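The House Rules for Teaching a Robot to Make a Bed

The rule sheet at Vallwood runs to 42 items, and the first one has nothing to do with machines. It says to ask before you enter a bedroom.

Vallwood collects recordings of household chores, which are then used to train robots. Its workers go into private homes with a hand-held gripper that has a camera on it, and they do the chores themselves, using the gripper in place of a hand. They fold towels, load dishwashers and make beds. Last year they worked in 859 homes.

Svenja Sperling wrote most of the sheet. She used to inspect rental apartments, and she says the job prepared her well for this one.

"You are in someone's home and you have a camera running," Sperling says. "Everything else on the sheet comes out of those two facts."

Bedrooms take up more of the sheet than any other room. Before recording starts, the resident walks through with the worker and points out anything that should stay out of view. Mail, medicine, family photos and computer screens are put away or covered. The resident does the moving. If a drawer is open, the worker asks for it to be closed and doesn't reach for it.

Then there are the rules about the work itself. Bedding is treated as a separate skill, with its own page. A worker has to pinch the sheet at an edge or a fold, never in the flat middle, where the fingers tend to slide. The gripper closes before it lifts. Pulling sideways is allowed, but yanking is out, even when a corner is stuck under the mattress. If the cloth slips, the worker goes back and picks it up again with the gripper, and the free hand stays out of it.

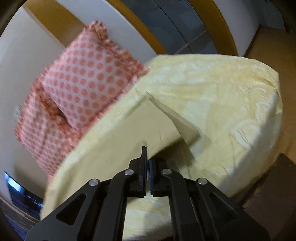 A hand-held gripper pinches a fold of yellow bedsheet as the cloth is lifted.

That last rule gets the most complaints. Craig Dow, who trains new workers, says people want to help with the other hand without thinking about it. He has them practice on an old twin bed in the training room for 3 days before they visit a home.

"You've made a bed your whole life and now you're bad at it," Dow says. "The sheet gets away from you. Fine. Record that, pick it up, keep going."

Slips are kept in the recordings and marked as slips. Dow considers this one of the more important items on the sheet. An earlier version let workers delete a bad attempt and start over, and the result was a pile of very clean recordings with almost no recoveries in them. The company changed the rule in January.

Each recording is limited to 30 minutes, after which the worker takes a break and checks the gripper. The check covers the pivot screws, the finger pads and the lens. A rough pad can snag cloth, so a damaged one is swapped on the spot. Workers carry spares.

Residents get a plain one-page agreement. It says what will be recorded, who will see it and how to have it removed. They can stop a session at any time without giving a reason, and they are paid for the full visit if they do. Sperling insisted on the payment. Without it, she says, people sit through things they don't like.

Other companies have their own versions. Hurkari, which records kitchen work, requires two people at every visit, one to do the chore and one to watch for problems. Navley sends a single worker but has a second employee review each recording before it is released to engineers. Vallwood uses the review and skips the second visitor. Sperling thinks two strangers in a small bedroom is one too many, though she says she can see the case for it in a kitchen with a stove on.

The three have talked about a shared set of minimum rules. They agree on consent, on covering private items and on keeping failed attempts. They don't agree on how long recordings should be kept, and the draft leaves that line blank.

Dow would like the draft to include a rule on finishing the job. At Vallwood, a worker who takes a bed apart has to leave it made, by hand if time runs out, after the camera is off. It is item 42 on the sheet.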